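2022-12-11
Notebook – open day, sim bench and Cullinane cell

Doors opened at ten and we had people through until just after three. Final tally off the sign-in sheet was 149, which beats the November evening by 38. Parking was fine. The coffee urn was not, it tripped the breaker on the east wall twice and took the label printer down with it. Sim machine is on the other circuit so it kept running.

Set up as planned: real arm in the Cullinane cell with the guarding closed, simulation on the big monitor beside it, Drandano grant posters along the back. Karum sent two people and a box of pens. They stayed longer than I thought they would and asked for the joint logs from the morning run. Told them yes, after we strip the test headers.

Morning demo on the real arm was pick and place with the foam blocks, speed capped. One protective stop when the cable dress snagged at the elbow. Re-tied it with hook and loop, no repeats after that. Should be done properly with a second clip before anyone runs it at full speed.

The sim side drew more questions than the hardware did, mostly from the high school groups. I had the Besow scenes loaded, with randomized textures and lighting turned on, and stepped through them by hand with the space bar.

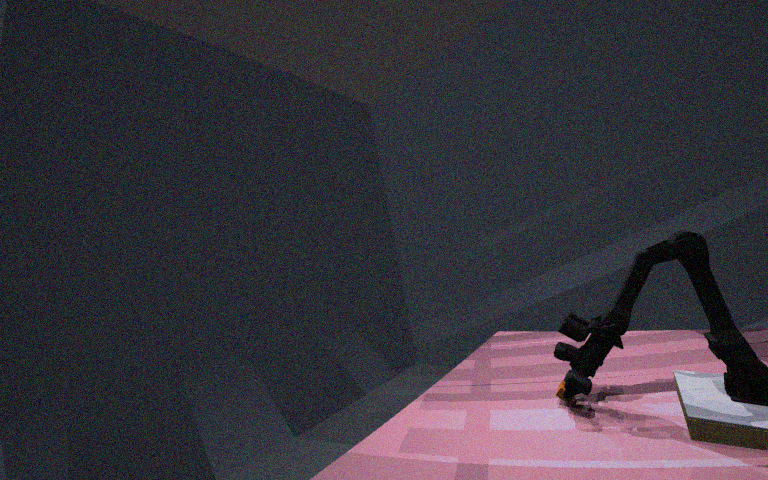

Randomization settings need another look before we generate the next batch. I had the light intensity range set wide, and plenty of the draws come out dark and grainy at the demo resolution. With a black arm against a dark grey wall the forearm turns into a silhouette, and from the third row of chairs people could not tell which way the wrist was turned. The pink plaid tabletop at least gave them something to see the gripper against, though the fingers still sink into their own shadow close to the surface. A kid asked what the orange bit beside the gripper was, so the small stuff does get noticed. For the next batch: raise the floor on the light range, keep the loud table textures, add a mid-grey option for the arm material. Leave the walls alone for now.

Also went from 1000 to 2000 steps per episode last week and forgot to change the playback script, so the first two replays ended halfway through the reach. Fixed over lunch. The step count should be read from the episode file, it has no business being typed in by hand.

Questions I could not answer well:
How long does a scene take to render on an ordinary laptop? I have only ever timed it on the bench machine.
Does the simulated gripper slip the way the real one does? Said "less", but I have no numbers to back that.
Could a school run it without a licence? Need to ask.

Left to do:
Second clip on the elbow cable
Joint logs to Karum
Move the urn to the kitchen for good
Return the borrowed monitor stand, the centre bolt is in the top drawer
Narrow the light range and render a short test set

Cell powered down and locked at 4:20. Teach pendant is on the charger. Posters are still up, they can stay until the wall gets painted.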